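Kit d'atelier « Comptoir » pour clubs de robotique
Réf. Januleo 559 – Gemier, matériel pédagogique

Accueil > Clubs et concours > Kits de table

Le kit Comptoir rassemble les accessoires nécessaires à l'épreuve de service du concours Zamudio : l'équipe dispose d'un poste à deux bras et doit garnir un plateau à partir d'articles d'épicerie ordinaires. Il est livré sans bras ni pinces et s'utilise avec le matériel dont le club dispose déjà.

Les présentoirs à gradins sont en acrylique transparent. Les paniers sont ronds et tressés. Le plateau de service, beige, a des coins arrondis et un rebord peu élevé, ce qui laisse de la place aux doigts de la pince au moment de la dépose.
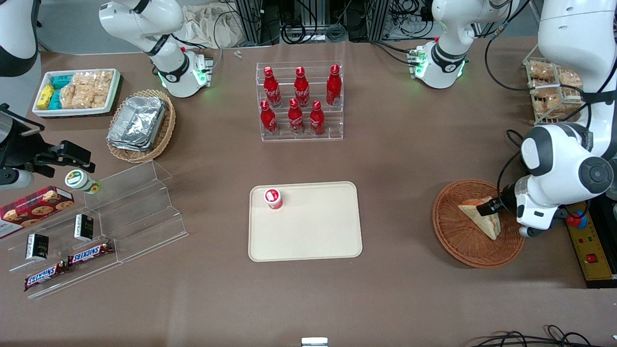 Prise du sandwich dans le panier, club de Hinmont.

Contenu du kit : 13 pièces, fiche de montage et livret de l'animateur (en français). Les denrées ne sont pas fournies. Le livret propose 7 exercices, du simple déplacement d'un pot jusqu'à la commande complète. Hayley Wragg, qui a rédigé le livret, conseille de garder les mêmes produits d'une séance à l'autre tant que les élèves règlent leurs points de prise.

Les articles peuvent être posés debout ou couchés. Un pot couché est un bon exercice de deuxième séance : il faut choisir l'orientation de la pince avant de descendre, et le couvercle n'est pas toujours du côté attendu.

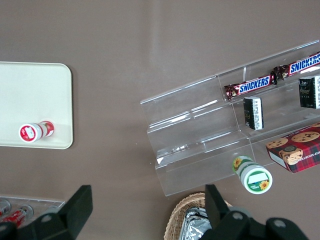 Pour les barres et les petites boîtes, commencer par la marche du bas et laisser un espace entre deux articles. Les emballages souples se saisissent par le milieu. Si la pince touche le gradin, remonter le point d'approche avant de modifier la force de serrage.

Table conseillée : surface mate, profondeur minimale 1000 mm. Garder le boîtier de commande à portée de main de l'encadrant.

Entretien : chiffon doux et eau savonneuse pour l'acrylique, pas d'alcool. Les paniers se brossent à sec.

Pièces détachées : plateau, panier et présentoir vendus séparément. Tarif clubs sur devis. Commandes passées avant le mercredi midi expédiées dans la semaine.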